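Skeptiker gesucht: Teilnehmende für einen Besuchstag in der Rechnerzerlegung

Bultavetti, Werk Reinholz
Aushang vom 21. Nov. 2018

Für einen Vorführtag in unserer Halle suchen wir Menschen, die sich von einem Roboterarm nicht sofort beeindrucken lassen. Ich organisiere diesen Tag, und ich sage gleich dazu, dass ich selbst nicht überzeugt bin. Unser Partner Mavbridge möchte zeigen, dass sich gebrauchte Bürorechner automatisch zerlegen und bestücken lassen. Das mag so sein. Ich habe in den letzten Jahren genügend Vorführungen gesehen, bei denen am Ende alle geklatscht haben und am nächsten Morgen wieder jemand mit dem Schraubendreher am Tisch stand.

Es geht um Arbeitsspeicher. Der Riegel soll aus dem Steckplatz heraus, in eine Ablage und auf Wunsch wieder zurück. Wer das einmal von Hand gemacht hat, weiß, wie wenig Platz zwischen Speicherbänken, Prozessorsockel und Kabeln bleibt. Für einen Menschen sind das ein paar Sekunden Gefummel. Für einen Greifer ist es eine Zumutung, und genau an dieser Stelle sollen Sie hinschauen.
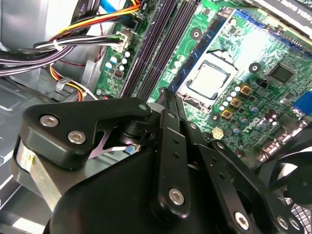
Volker Kleinschmidt hält das für die falsche Frage. Eng sei es in jedem Gehäuse, schreibt er, das wisse man vorher und könne es einrichten. Ihn interessiere, was passiert, wenn der nächste Rechner von einem anderen Hersteller kommt und die Kabel quer darüber liegen. »Dann fängt das Einrichten von vorne an, und diese Stunden stehen in keiner Präsentation.«

Ich habe den Einwand an Mavbridge weitergegeben. Die Antwort war freundlich und lang, und ich bin daraus nicht schlau geworden. Deshalb steht der Punkt jetzt auf dem Beobachtungsbogen.

Was wir von Ihnen erwarten

Sie kommen für einen halben Tag in die Halle, sehen mehrere Durchläufe und füllen den Bogen aus. Danach gibt es eine Gesprächsrunde ohne Folien. Sie dürfen jederzeit Fragen stellen, auch während des Ablaufs, und Sie dürfen verlangen, dass ein Durchgang wiederholt wird. Auf dem Bogen notieren Sie, wann jemand von Hand eingreift und weshalb. Ein Eingriff ist auch, wenn jemand nur schnell ein Kabel zur Seite schiebt. Gerade das wird gern vergessen.

Wir vergeben 88 Plätze, verteilt auf mehrere kleine Gruppen. Bevorzugt werden Personen aus Werkstatt, Recycling, Lager und IT-Betreuung, außerdem Auszubildende. Programmierkenntnisse brauchen Sie nicht. Wer beruflich Automatisierung verkauft, möge bitte einen anderen Termin mit uns vereinbaren.

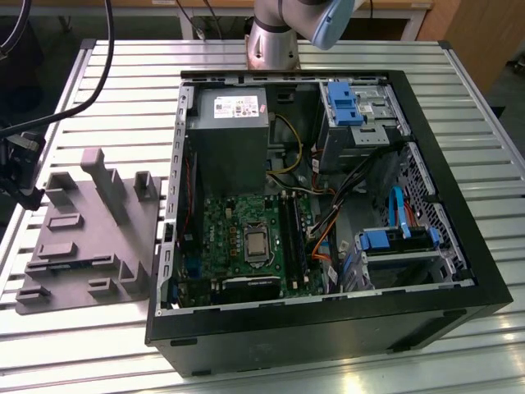
Zum Hintergrund: Im September ist bei uns der Bestand erfasst worden, 3.056 ausgemusterte Rechner warteten damals auf Bearbeitung. In der Projektskizze, die unter dem Namen Brilum läuft, steht die Behauptung, ein erheblicher Teil davon könne ohne Handarbeit durchlaufen. Wie groß dieser Teil sein soll, steht dort nicht. Auch zu Ausschuss und Stillstand habe ich nichts gefunden. Ich möchte diese Angaben haben, bevor über eine Anschaffung gesprochen wird, und ich möchte sie von Leuten bestätigt wissen, die davon nichts haben.

Es kann gut sein, dass die Sache funktioniert. Dann schreiben wir das so auf. Einen Riegel sauber zu fassen ist keine Kleinigkeit, und wer daran arbeitet, verdient eine faire Beurteilung. Fair heißt für mich auch, dass ein misslungener Griff im Protokoll steht und nicht unter »Kinderkrankheiten« verschwindet.
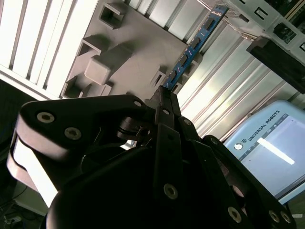
Bezahlt wird eine Aufwandsentschädigung von 200 Euro pro Person, nach Abgabe des Bogens. Die Höhe hängt nicht davon ab, was darin steht. Fahrtkosten können wir leider nicht übernehmen. Getränke und ein einfaches Mittagessen gibt es in der Kantine.

Bitte tragen Sie geschlossene Schuhe und lassen Sie lose Schals in der Garderobe. Innerhalb der Absperrung halten sich nur die eingewiesenen Kollegen auf. Fotografieren ist erlaubt, filmen bitte nur nach Absprache.

Anmeldung

Schicken Sie uns eine kurze Nachricht mit Namen, Tätigkeit und drei Sätzen dazu, was Sie an der Vorführung bezweifeln. Lebenslauf und Zeugnisse brauchen wir nicht. Ansprechpartner für die Anmeldung ist Reynaldo Lacson im Werkbüro Reinholz, bei ihm bekommen Sie auch den Bogen vorab zur Ansicht. Zusagen gehen gruppenweise raus, der genaue Termin steht in der Zusage. Wer nicht berücksichtigt wird, kann sich auf die Warteliste setzen lassen oder später das Protokoll anfordern. Es wird ungekürzt verschickt, das ist mit Mavbridge schriftlich vereinbart.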